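Your Council Member Should Not Be Blocking You

By Kanini Mfaume
2026-02-25

Last spring a neighbor of mine wrote a comment under a post by our council member, Heather Sutherland. The post was about the new parking fees in Trustdale. The comment was not polite, but it had no bad words in it and no threat. It said that the fees were decided before the public meeting and that the meeting was theater. The same evening my neighbor could not see the page anymore.

I do not want to write only about Ms. Sutherland. She answers letters, and she voted for the library hours, for which I am grateful. But I have lived in this town for 19 years, and I think we have let a bad habit grow. Our elected people make the announcements of the town on pages which they treat as their living room. When somebody says a thing they dislike, they show this person the door.

The usual defense is that the page is personal. I have looked at it carefully. It has the title of the office in its name. It announces the road closures on Purves Avenue, sometimes two days before the town website does. The notice about the water main in May appeared there first, and many families learned from it that they should boil the water. A person who is blocked from such a page loses more than the pleasure of arguing.

I asked the clerk's office for the list of accounts blocked by all council pages. I received an answer for only 2 of them. Together they had 85 blocked accounts. The larger page has 3,630 followers, so you may say that this is a small number. I would ask you to imagine 85 people standing outside the town hall while the meeting is going on inside, and a guard who has no written rule for why they are there.

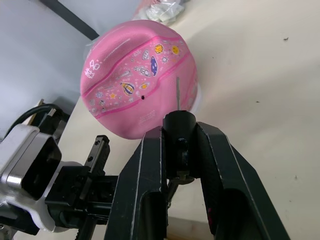
What a fair rule would look like

I am not asking that everything must stay. I moderated the comments for Flavar, a small cooking site, and I know what comes in at night when you leave the gate open. Advertising should go. Threats should go, and also the home addresses of other people. But the rule must be written, it must be on the page, and it must be the same for those who praise and those who complain.

The town of Koltach has such a rule, and it is shorter than this column. A comment can be hidden for one of four named reasons. The person gets a message with the reason. If an account is blocked, the block ends after thirty days, and the clerk keeps the record. Announcements about safety go on the town page first and on the personal pages afterward. I have read it several times and could not find in it a sentence that would hurt a council member who is doing honest work.

Some people tell me that the better answer is to close the comments completely. I understand the wish, and for a very small office with no staff it may be acceptable. Still, I would be sorry. In the old days my father waited in a corridor half a morning to say one sentence to an official. Now the sentence takes one minute to write, and other residents can read it and say if it is wrong. This is worth some unpleasant evenings -- I say it as somebody who had such evenings.

The council can put this matter on its agenda without spending any money. Until it does, I ask each member to open the settings of the page, look at the list of blocked names, and consider for each one if the same words would be a reason to remove a person from the meeting room. My neighbor, by the way, is still blocked. She reads the road closures on my phone.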